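Luller document server: full-text search misses files after migration from Dirus

Status: solved, one question open
12 shares
4 comments

We moved our document archive from Dirus to Luller in August. The import report was clean and all users could log in the next morning. Three weeks later the contracts department wrote that a search for a supplier name gives fewer results than before. I keep this log so that other administrators with the same problem can compare.

Our setup is Luller on one Linux server, database on a second server, and the index service on the same machine as Luller. The files are on a network share. We use the Botha connector for scanned mail and nothing else from outside.

First check. I opened the admin console and compared the numbers. The repository has 3,830 documents in the contracts library. The index says 3,752. I did not trust the console, so I made the same query in the database directly, and it gave the same result. The console is correct and the index is really too small.

Second check. I started a normal re-index during the lunch break. It finished without an error and the index number was the same as before. A normal re-index only looks at documents which have changed after the last run, so with this kind of fault it does not help. Please do not stop at this step, as I did for two days.

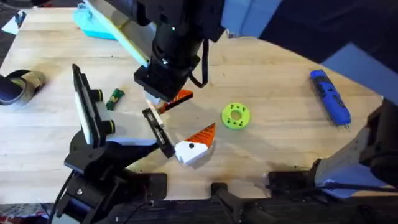

Posted by the archive administrator | 2019-12-27 | Document Management, Troubleshooting

Third check. I set the log level of the index service to debug and started a full rebuild on the test server. Now there were warnings. Each of them had the text "content stream not resolved, node skipped". The service counts a skipped node as done, and for this reason the report at the end is green.

I took five of the skipped documents and looked at their properties. All five were PDF files, all could be opened in the browser, and all had a path that was longer than usual. Dirus allowed folder names with a space at the end. Luller removes this space when it shows the folder, but the old path is kept in the content table. The viewer can handle it and the index service cannot.

What I tried without success:

Renaming the folder in the web client. The name looks the same before and after, and the path in the table stays wrong.

Moving one document to another folder and back. It worked for that document, but it also made a new version, and our auditors do not want this.

Raising the timeout of the index service from 40 seconds to 141 seconds. No difference. I have set it back.

What worked: Luller support sent me the path repair tool, which is part of the server package but is not mentioned in the migration guide. Stop the index service first. Run the tool in report mode and read the list carefully. Then make a backup of the database, run the tool in write mode, start the index service and order a full rebuild. A normal one is not enough. On our server the rebuild needed one night.

After the rebuild both numbers were equal. The contracts department repeated their search and found the missing supplier files. I have also repaired the HR library, where the same folders existed.

Still open: documents which arrive through the Botha connector are sometimes indexed only after the next restart. I thought it was the same fault, but their paths are clean. A colleague from the Flastov user group has seen this with the older connector version, so I will update ours in the test system and write the result in this ticket.

4 comments
7 people found this useful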